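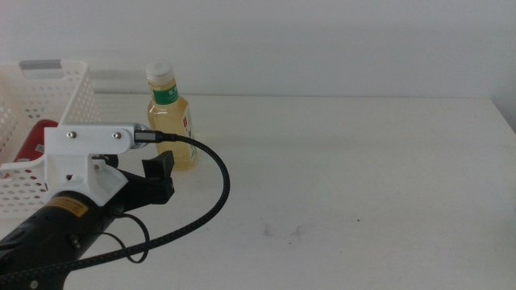 Leker teach-by-hand kit

December 2, 2024 – by Lena Bielecka

Show the arm the job, it does the job. Grab it by the wrist and walk it through, or sit back and drive it from the remote handle. Both come in the kit, swap between them whenever you like, even halfway through a task.

Made for small picking work – bottles, boxes, things going in and out of baskets. Most people start with one bottle and one basket. Good place to start.

What you get
Leker wrist bracket, white, printed, with screws
Remote handle with squeeze trigger for the gripper
Wrist camera lead, braided
Software on a stick, licence for one arm
Printed guide (new one, the old one had the pages in teh wrong order)

Arm and gripper not included. Camera sold separately, or use your own if it fits the bracket.

Numbers
Bracket and handle together: 737 g
Lead: 132 cm
Stores up to 25 tasks before you need to clear some out
Price: £1155, delivery extra outside Bilville

Teaching by hand
Press the side button, arm goes slack, move it. Slow is better. Keep your fingers off the gripper jaws and use the trigger to close them. Press again to stop. Do the same task several times with the bottle in slightly different spots, otherwise it only learns the one spot.

Teaching by remote
Better for tight corners and for anything tall that your sleeve might knock over. Small delay on the handle, you get used to it. Leave slack in the cable – a full loop is fine – but check it clears the table when the wrist turns.

Fits the Kaczorowski arms, both sizes. Others ask first, we may have a plate for it.

In stock at Bukness, small batch. Next lot later in December.

Comments

Elżbieta Zieliński: Does the handle work left handed? Trigger looks to be on one side only in the guide.

Lena Bielecka: Yes, flip it in settings, under Grip. Guide doesnt mention it, sorry, will add.

Pete: Had mine a fortnight. Hand mode good, remote mode took me a whole afternoon to stop overshooting. Turn the speed right down first.

M. Oakes: Is the bracket sold on its own? Cracked mine doing up the screws.

Lena Bielecka: It is, email us. And go easy on the screws!

Contact: Leker, Bukness workshop | © Leker 2024 | Back to top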